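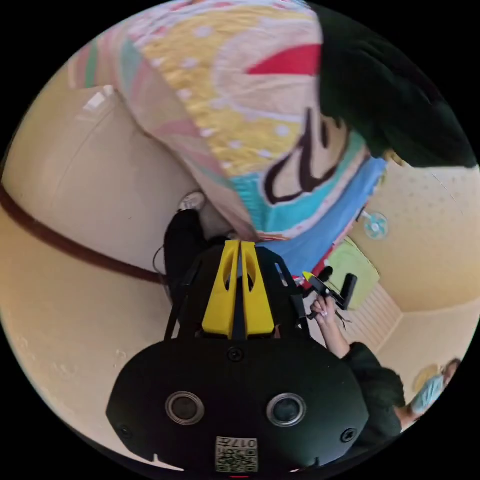 Project report: keeping the group room at Hitley comfortable in winter
11 December 2025

1. Background

Our group shares a room on the ground floor of the Hitley building. It has one white radiator with vertical slats and a small teal fan fixed to the wall above it. In the first weeks of term several people complained that one end of the room was stuffy while the other stayed cold. We chose this as our project because we could measure it ourselves.

2. Method

We put 2 thermometers in the room, one near the radiator and one by the far wall, both at desk height. Readings were taken every 30 minutes during working hours and typed into a shared sheet. We ended up with 243 readings. On half of the days the wall fan was switched on at its low setting and on the other half it was left off. The door was kept shut where possible, but people did forget.

3. Results

With the fan off, the radiator end was warmer at every reading. With the fan on, the gap was smaller, mostly in the afternoon. Early mornings showed little change either way. Two people sitting nearest the wall found the fan noise annoying.

We also looked at what stands against the walls. The light green board is propped up close to the radiator, and we think it may hold back some of the warm air. We did not test this.

4. Next steps

In January we will repeat the readings with the board moved to the Storkeo cupboard in the corridor. We would also like a third thermometer in the middle of the room.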